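Work and Automation, evening course
Handout for session 4, 28/04/2025
Tutor: Zanele Cele

Last week we got as far as the packing hall at Homdale and then ran out of time, as we so often do, so please bring your notes from that evening as well. I'd like us to spend longer on the people this time, and a little less on the machinery.

To recap: Homdale repairs and sends out small household devices, and until two years ago every one of them was picked up, turned over and put in its tray by hand. A good sorter got through 400 in a shift. Now the arms do most of the lifting, the daily figure for each line is 700, and the 16 people who used to sort have been moved to other jobs in the same building.

Riaan Mokoena was one of them. He told me he doesn't miss the sore wrists one bit, but he does miss the talk across the bench — the arms are spaced well apart, and so are the people who look after them. Keep that in mind when you read the Mabuza chapter, where the managers speak of "freed time" and never quite say who got it.

Then there is the matter of practice. Before a new item goes on the line, the grip is tried out in simulation, and the old sorters are asked to sit in and comment.

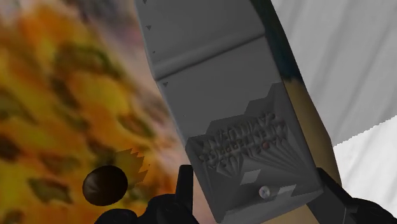
Renji Tsuji, who runs these sessions, was surprised by how much they knew without ever having put it into words: which casings slip, which ones you never squeeze near a seam. Is that knowledge paid for? At Homdale it wasn't at first, and it took Riaan and his workmates until the following May to get a new pay grade agreed. I find that a rather cheering story, though Pieter Buthelezi takes a gloomier view in his article and you may well side with him.

For next time
Read Buthelezi, and the Fulby case if you can manage it (it is long, I know, but the interviews are lovely). Write a page on a task in your own work that you'd hand over gladly, and one you wouldn't. Spare copies are in room 413.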